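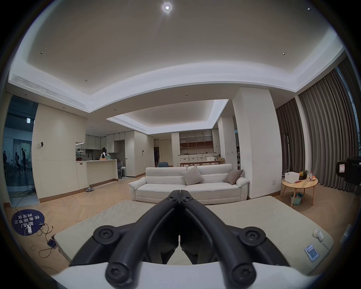 Borano auf dem eigenen Server einrichten

Borano ist eine kleine Webanwendung, mit der man seine Rezepte selbst verwalten kann. In dieser Anleitung beschreibe ich die Installation auf einem Debian-Server mit Docker. Ich setze voraus, dass Docker und das Compose-Plugin schon laufen und dass Sie sich per SSH anmelden können.

Schritt 1: Verzeichnis anlegen

Legen Sie zuerst einen Ordner für die Anwendung und darin einen Unterordner für die Daten an:

mkdir -p /opt/borano/data
cd /opt/borano

Der Ordner data muss dem Benutzer mit der ID 3116 gehören, unter dem der Container arbeitet:

chown -R 3116:3116 data

Diesen Befehl habe ich beim ersten Mal vergessen. Der Container startet dann trotzdem, aber beim Speichern kommt nur eine leere Seite, und im Log steht »database is read-only«.

Schritt 2: Konfiguration

Kopieren Sie die Datei env.sample aus dem Quellpaket nach .env und ändern Sie mindestens diese Werte:

APP_URL=https://rezepte.meine-domain.de
APP_LANG=de
APP_SECRET=(eine lange zufällige Zeichenfolge)

Für APP_SECRET benutze ich die Ausgabe von openssl rand -hex 32. Den Wert sollte man später nicht mehr ändern — sonst werden alle Benutzer abgemeldet und die geteilten Links sind ungültig.

Schritt 3: Starten

docker compose up -d
docker compose logs -f

Beim ersten Start wird die Datenbank angelegt. Wenn im Log »ready« erscheint, können Sie mit Strg+C die Anzeige verlassen. Der Container läuft weiter.

Schritt 4: Rezepte importieren

Wer vorher Tillen benutzt hat, exportiert dort alles als ZIP und lädt die Datei unter Einstellungen > Import hoch. Bei mir waren es 198 Rezepte, und bei 9 davon fehlten danach die Mengenangaben. Aino Keskinen hat mir den Grund erklärt: Brüche wie ½ werden nur erkannt, wenn ein Leerzeichen danach steht. Ich habe sie von Hand korrigiert.

Sicherung

Es genügt, den Ordner data und die Datei .env zu kopieren. Halten Sie den Container vorher mit docker compose stop an.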